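Teleop demos in sim: keyboard, gamepad or leader arm?

gristle_17
I'm recording demos for a pick task in a simulated bedroom. The arm works over a bedside table next to a bed, and there's a metal coil spring in there too. I drive it by gamepad. Two views from one session:
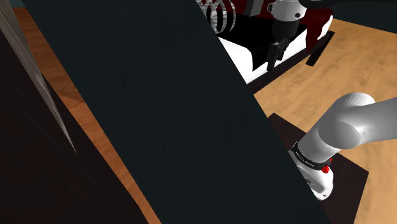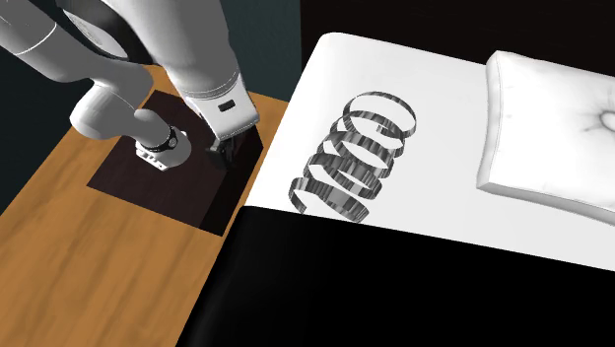 My trouble is the wrist. I can get the gripper over the table fine, but turning it to match the angle of a coil takes forever, and the pauses end up in the data. I have 54 demos and I'd keep maybe half.

marlow_b
Drop the gamepad. I used one on Fluster for a month and every demo came out as move, stop, rotate, stop. Switched to a Marulanda leader arm and the motions blended right away.

tetero_user
Disagree. A leader arm is nice if its joints match your arm. If they don't, you're fighting the mapping all day. I'd stay on the gamepad and cut the idle steps afterward. The Tetero exporter has a filter for that.

marlow_b
Cutting idle steps leaves jumps in velocity. I tried it and the policy twitched near the grasp.

tetero_user
Only if you cut in the middle of a motion. Trim where the arm is fully stopped, and leave 2 steps on each side.

hobbinol
What are your camera angles like? In the first shot a big dark panel covers the middle of the view. If you steer from that one you'll be slow on any controller.

gristle_17
I mostly steer from the other one, but both get recorded. My longest demo is 1553 steps, if that tells you anything.

hobbinol
It does. Mine run up to 400 for a pick. I'd fix the view first, then argue about controllers.

marlow_b
Fair. Still get the leader arm.

gristle_17
Moving the camera tonight. I'll redo 17 of them on the gamepad and compare before I buy anything.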